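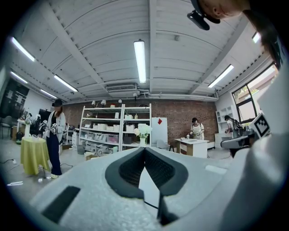
Irfan says I should stop weighing myself down with a thermos and just buy a coffee at the far end like a normal person. He may be right, but I like my thermos, and I like sitting on the cold bench by the creek with the lid steaming in my hands, so the thermos stays.

2 August 2021

Well, I've kept up the walking, which I would not have believed back in May when I couldn't get past the bowls club without a sit-down. The little notebook says 376 kilometres so far. I added it up twice at the kitchen table last night, and then once more because I was so pleased with myself! The idea was to walk for 100 days, rain or not, and I've only missed five (three with that horrible chest cold, one for the dentist, and one I'm afraid was plain laziness and a very good book).

This morning I took the long way through Skuvulside, past the house with the lemon tree. The frost was still grey on the oval and my ears ached the whole way up the hill. Aitana came as far as the footbridge and we talked about her mum's move, and whether you can grow a passionfruit vine in a pot – she thinks yes, I think it would sulk. She walks much faster than I do but she's kind about it and stops to look at birds.

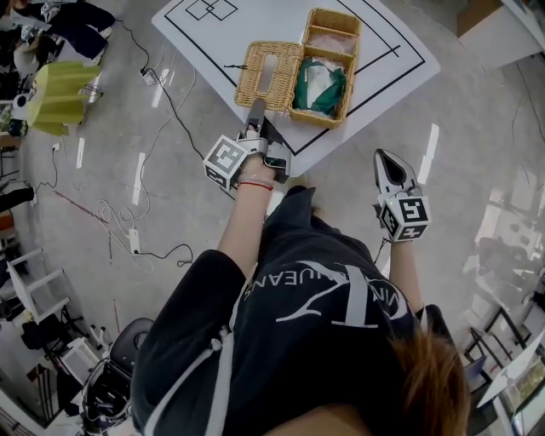

Wicker tissue box on the white table.

I've got through an awful lot of tissues this winter, I must say. Cold air and a dripping nose seem to go together once you're past fifty, and my coat pockets are a disgrace.

The new boots are still rubbing on the left heel. Fulgencio told me to wear two pairs of socks, a thin one and then a thick one, so I'll try that tomorrow. He also wants me to come along to Clulum for the coast track in spring, and I said maybe, and then thought about it all the way home. There are a lot of steps on that track. I remember a lot of steps.

Soup for tea, the pumpkin one. Must ring Aitana's mum on Thursday and find out the new address, and see if the hardware shop has any of that heel tape.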